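Skultitz Shared Workshop
Evening course: Building a Tabletop Arm Cell
Handout for Session 6 – Planning the layout before you drill
Instructor: Mirjam Steiner

Bring to this session: your measured floor sketch from Session 5, a tape measure, masking tape, and the laptop with your simulation on it. If your project still won't open, come early and we will sort it out before the talk.

1. Where we are

By now each group has chosen a project and knows what its arm is supposed to pick up. Two groups are building at home (the Lolside garage and the Melis spare room) and the others are using the bench area at the back of the workshop. The rules in this handout apply to both. The main difference at home is that the floor is usually less level and other people walk through.

The job tonight is to settle three positions: the base of the arm, the work table, and the place where things get put down. All three go into the simulation first. Nothing gets bolted until the simulated version does its full cycle and I have looked at it with you.

2. Base and work surface

Keep the arm on its own stand. Beginners like to clamp the arm to the same table as the objects because it saves space. It can be done, but every quick stop then shakes the objects, and a light table will walk across the floor. With two separate pieces of furniture you can also move the work table out of the way for cleaning without losing the base position.

Things to check for the stand:

Top flat and level in both directions. Use a real spirit level. Phone apps are good enough for pictures on a wall.
Bolts go through the top, with washers underneath. No wood screws.
Heavy enough, or fixed to the floor. Paving slabs on a lower shelf work well.
Cable exit on the side away from the work table.

Things to check for the work table:

Legs don't rock. Shim them now, because a shim added later changes the table height and your taught points with it.
Surface is not shiny. A matte finish helps if you plan to use a camera.
Nothing under the table that you will need during a run.

Write down the height of both surfaces, measured from the floor at the place where they will stand. The Lolside group found a 13 mm difference from one end of the garage to the other, enough to drive the fingers into the tabletop.

3. Reach

The reach on the data sheet is a maximum, taken with the arm stretched out. You don't want to work there. A stretched arm has few ways to turn the gripper, and small errors at the base get larger at the fingers. Plan so that your farthest pick point still leaves a clear bend in the elbow.

For the demo cell I put a bowl on the near corner of the table and use it as the first target. It is close to the base, it has a rim the fingers can go over, and if the approach is wrong you see it early. Only when that point works do we move to objects farther back.

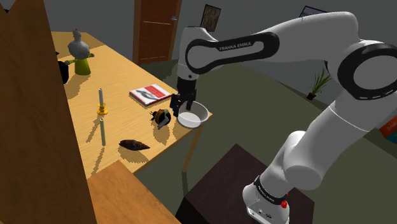
Fig. 1. Demo cell in simulation. Arm on its own dark table, gripper over the white bowl at the corner of the work table.

Open the demo scene on your own machine and try the following before you change anything in your project.

Move the gripper straight down toward the bowl in small steps and watch the joints as well as the fingers. Then lift it and send it to the book. Note which joints moved the most. Then send it to the green figurine at the back. If the planner refuses, or takes a strange route, write down where it gave up. We will compare notes after the break.

The two candles are good practice for collision checks. They are thin and upright, so a path that clears the book can still catch one of them. Add each one as a tall box, a bit wider than the candle itself, and plan the same move again. The path should now go over or around. If it doesn't change at all, check that your boxes are switched on for collision and not only for display. This mistake comes up in every course.

4. Objects and grip

A two-finger gripper is simple and covers most of what you are building, but shape matters. For each object on your list, write down:

the narrowest width you can grip,
the direction the fingers must come from,
what happens if it slips.

The sweet potato in the demo scene is a useful case. It lies on its side and tapers toward one end. Gripped across the thick part it should lift fairly level. Gripped near the tip it will turn in the fingers. In simulation the result depends heavily on the friction value, so don't take a good lift on screen as proof. Buy one and try it by hand with a pair of kitchen tongs.

The book is the opposite case. It is closed and lies flat, and no finger can get under it. Either you grip across the cover, if the gripper opens wide enough, or you let it stick out over the table edge. Decide this on paper. It changes the layout.

5. Keep-out area

Mark the full sweep of the arm on the floor with tape, then add a margin on all sides. Chairs, plants, and shelves inside the line get moved or go into the simulation as obstacles. If a door opens into the area, it needs a latch or a sign on the outside during runs.

The emergency stop must be reachable from outside the tape. One hand stays near it during every first run of a new program. First runs are done at 10 percent speed – this goes for the instructor too.

6. Homework

a) Finish your layout in the simulation, with both tables at their measured heights.
b) Run the full cycle without a collision warning. Save the log.
c) Make a one-page drawing with all distances in millimeters, measured from the center of the base. For reference, the bowl position in my drawing is 236 mm in from the left edge of the sheet, so use large paper.
d) List the hardware you still need. The next group order from Skikotcombe goes out in February, and late items will have to be ordered on your own account.

Hand in the drawing on paper. Files are fine as an extra, but I mark up the paper copy and you will want it next to you when you drill.

Handout revised Saturday, January 10, 2026. Throw away the older version – the bolt section was wrong.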